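# Hedo: The Robot Arm You Can Practice With on a Screen

If you have ever wanted a robot of your very own, you probably pictured one that walks and talks and maybe makes your bed. Hedo is a bit different, but I think you will like it all the same. It is a practice kit from a small company called Futstead, and the whole thing lives inside a computer. There is a pretend room, a pretend table and a pretend robot arm, and your job is to teach the arm to pick things up and put them where they belong.

Bronwyn Katene teaches a robot club in Bimthorpe, and her club tried the kit in July. She says the best way to begin is to spend a little while just looking around the table. The black mat has rows and rows of small holes, which make it handy for judging how far apart things are. The gray plates and boxes have little labels next to them, and the arm has two bright green fingers for doing the grabbing.

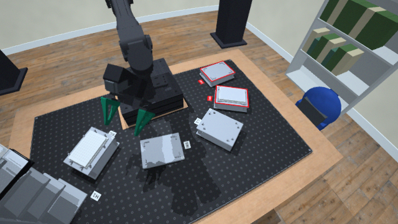
**Why practice on a screen before using a real robot?**

A real arm can bump into things and break them, or break itself, and then everyone has to wait while it gets fixed. On the screen you just press the start-over button and have another go.

Now, the arm doesn't know anything when you first meet it. You have to give it steps, one after another, a lot like telling a friend how to make a sandwich while your friend takes every word exactly as you say it. Move over. Come down. Close your fingers. Lift. If you forget to say "close your fingers," the arm will happily go back up with nothing at all!

Hedo comes with 170 small jobs like this. The early ones only ask you to move the arm from one spot to another – good for getting used to the buttons – and the later ones get quite fiddly. A favorite in Bronwyn's club was the one with the white block that has a grid on top. The green fingers need to be lined up over it nicely before they close, and when a block is sitting a little crooked, the wrist has to turn to match.
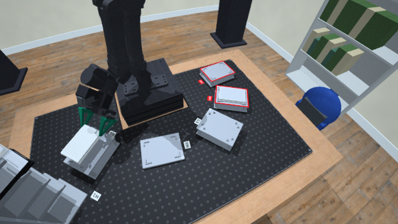
**How long does it take to learn?**

Most children in the club could finish the first few jobs in one afternoon. The fiddly ones took them a few weeks, with plenty of snack breaks.

You will need a grown-up to help set it up, and a computer with a mouse. Two people can share one kit by taking turns, and Sutcliffe Library keeps a copy you can try before anyone spends any money. Ask at the front desk for the Hedo folder, which has the first job printed out in nice big letters.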